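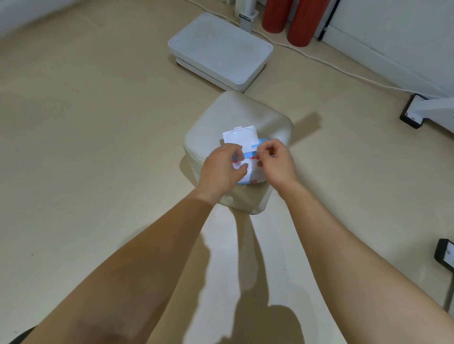 Pack of wipes on the footstool, lid closed.

Costello Play Center, Parent Group
Minutes, August 15, 2023

Present: 14 members. Apologies were received from the Pemow Street families.

1. Minutes of the last meeting
Approved with one correction. The balance carried forward should read $2,609.

2. Cleaning supplies
The group went over what we keep in the sitting room. Wipes are the item used fastest, and the last order from Dristen came to $51. Agreed to place the same order again and to stay with packs that have a hard flip-top lid. The lid should be pressed shut after each use. Opened packs go on the shelf by the door at the end of the day.

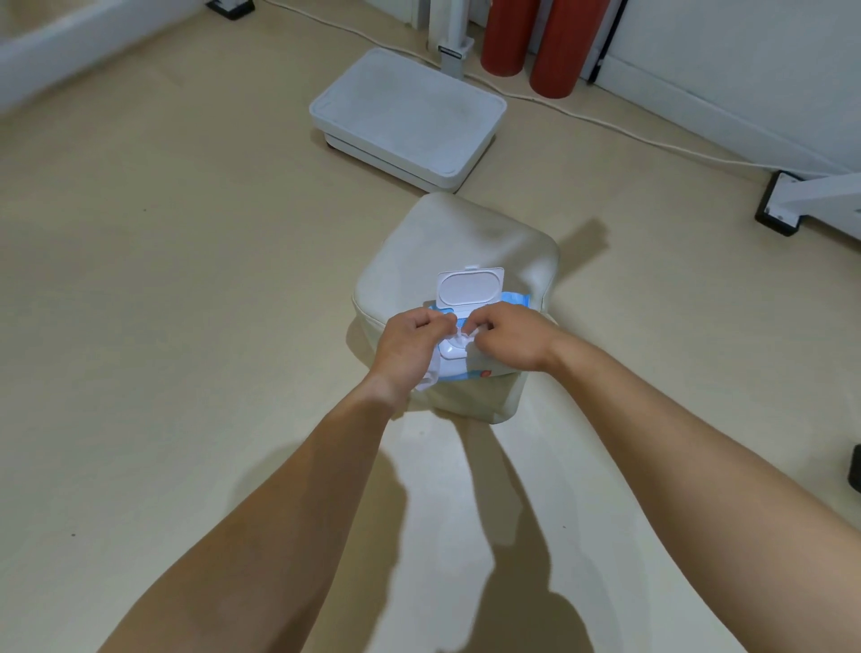 Lid up, with a wipe at the opening.

Two members asked if the wipes are safe on the off-white ottoman. The care sheet from Misari allows a damp cloth or a mild wipe and says no bleach. Agreed to wipe the top and seams after each session and the sides once a week. The creases on the sides are normal wear and no repair is needed.

A second footstool was proposed at a cost of $42. Held over until the fall budget is set.

3. Floor
The beige floor shows scuffs quickly. Agreed to sweep before mopping and to keep shoes off it during baby hour. One member will bring a softer broom.

4. Storage
The hall closet is full. Members with items in it are asked to take them home before the next meeting. Anything left will be put out on the free table.

5. Other business
The key to the side door is still missing. A new one will be cut and the cost taken from petty cash.

Next meeting in September, same room. Date to be sent by email.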